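Lecture 6 notes: wrist camera, grasp state, when to close
Gwenaël Chauvin. Lab part by Wian Swanepoel. Slides go up on Joly tonight.

Left over from last time: action chunking. Short version, policy predicts a block of actions, we execute part of it, then re-query. Chunk length is 50 in the config you all have. Don't change it before lab 3 please, the graders assume it.

Today: what the policy gets from the wrist view, and what it doesn't.

Wrist cam is fixed to the hand, so fingers and gripper body land in the same part of the image whatever the arm does. Only the finger opening changes. Good for us: one crop, no tracking. Everything else in view slides around as the arm moves.

Two states to keep in mind, both from the Plolon sim.

State A = open, nothing held. Background goes straight through the gap. Very little texture, so depth from this view alone is weak. Is the plane behind the fingers near or far? Can't tell from one image. Use the joint readings.

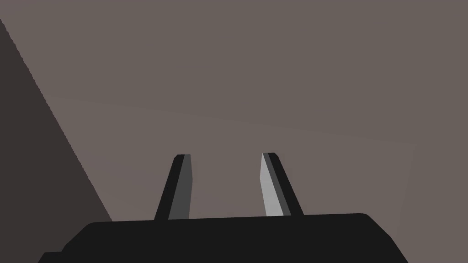

PERCEPTION

Input to the grasp-state head: wrist crop + gripper width + last commanded width. Output: open / closing / held / closed empty.

Write down why width is in there. Vision alone confuses "closing" with "held" when the object is thin. Width alone confuses "held" with "stalled on the table edge". Need both.

Common mistakes from last year's reports:
- normalizing per image. A plain grey view gets stretched until the noise looks like structure. Use dataset mean and std, they're in the Unell loader
- training the head on successes only. It then says "held" every time the width stops changing
- random horizontal flips. Left and right finger faces are not lit the same, and if you flip the image you have to flip the action as well. Most people forgot teh action

Shadows. Sim shadow map is low res, so edges come out as stair steps. Strong edges, strong gradients, no geometry behind them. An edge-based segmenter will happily split one panel into several regions. Check your masks by eye before you blame the network.

Data split: 2233 episodes total, 1464 for training, rest is val + test. Split by EPISODE, never by frame. Neighboring frames are near copies and your val number will look wonderful and mean nothing.

State B = held. Speckled object upright between the fingers, lower end hidden behind the gripper body. So the mask for the object is always partial at the bottom. Don't estimate length from it. Axis direction is ok to estimate, the top end is in view. Note the slight lean, a controller that assumes the object is exactly in line with the hand will be a bit off at placement. Also look at the jagged shadow on the orange panel, same thing as in the shadow notes, and it runs right up to the object outline.
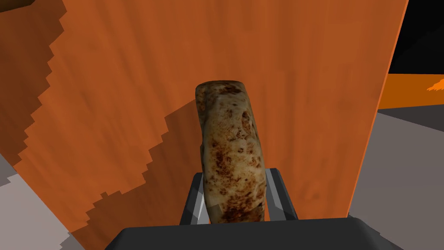

CONTROL

Closing logic, as on the board:

if state == open and target inside gap for k steps: close
if state == closing and width stable for k steps: query head
if head says held: lift slow, query again
if head says closed empty: open, back off, retry

k is yours to tune. Too small = chatter. Too big = arm sits there. Wondik runs the control loop and the head is slower than the loop, so hold the last answer between queries, do NOT block on it.

The second query after lift matters. A bad grasp can look fine until there's weight on the fingers.

Open question from class: can the policy learn all this end to end, no state head? Probably with enough data. We keep the head becuase you can log it and see where things went wrong.

Lab 3 (Wian)
Run the logger on 17 episodes from the val list, plot width and head output on one time axis, mark every disagreement. One page, plots included. Report which k you used. Bring a laptop with the sim already installed, the download is slow on lab wifi.

Next time: placement and release, reading is on Joly.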